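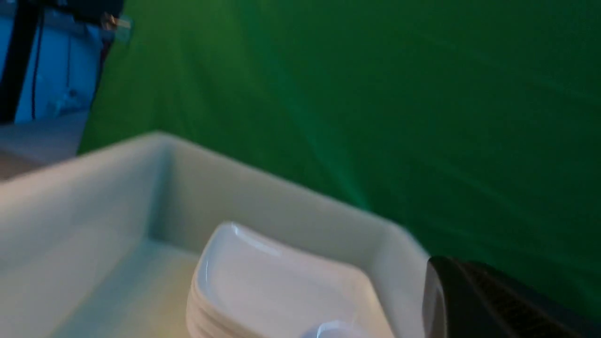
*Square plates in the white bin*

**Minutes – Public Spending Transparency Working Group**
July meeting, Owen Community Hall, 7 pm

**1. Previous minutes**
Accepted with one correction: the Grokby drainage contract was let after two quotes, not three.

**2. Contract register**
The register now lists 3614 payments. More than 2000 have no purchase order number beside them. Council's finance office says the numbers sit in the old Priretti system and can be exported on request. Request to go in this month.
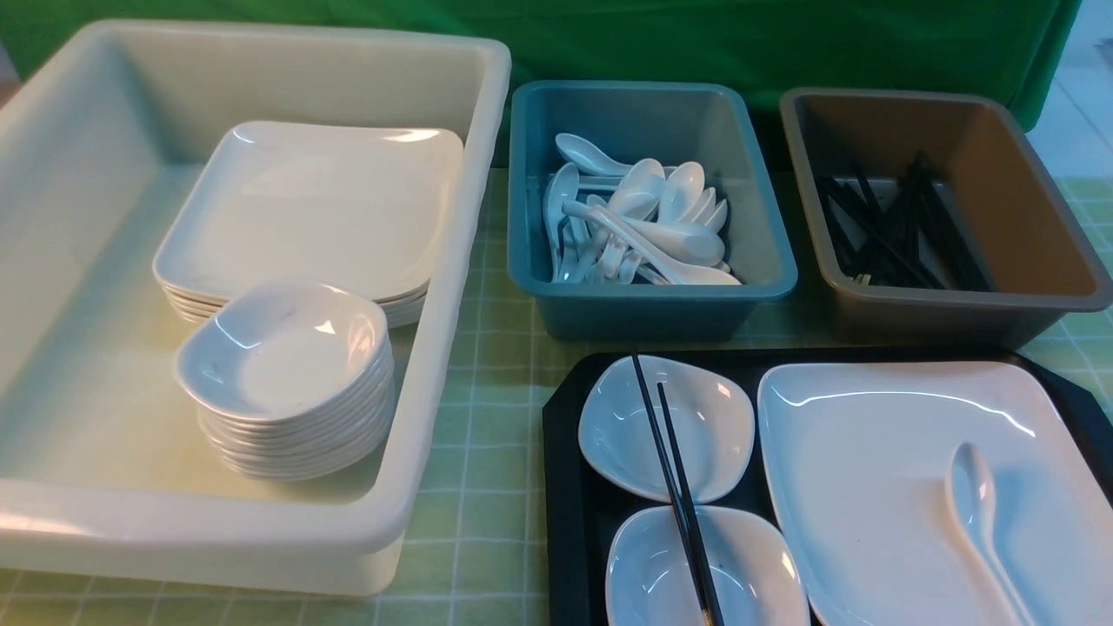
*Plates and bowls in the tub*

**3. Potex depot lease**
Members discussed the lease renewal, which was signed without going to tender. The council's reply cites commercial confidence. Agreed to ask for an internal review of the refusal – the fee is to come out of group funds.

**4. Gifts and hospitality**
Only five entries for the past year. The group will ask whether nil returns are being lodged. 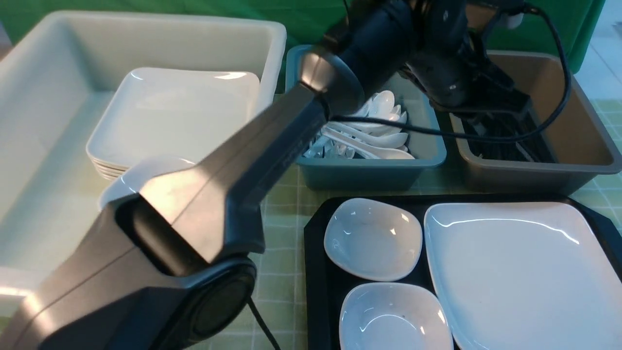 Some discussion followed on whether contractors' gifts to depot staff are covered by the policy. The wording is unclear. Carried over to the next meeting.

**5. Correspondence**
Letter received on file no. 1776, acknowledging our complaint about late publication of tender results. Noted.

Meeting closed 8.40 pm.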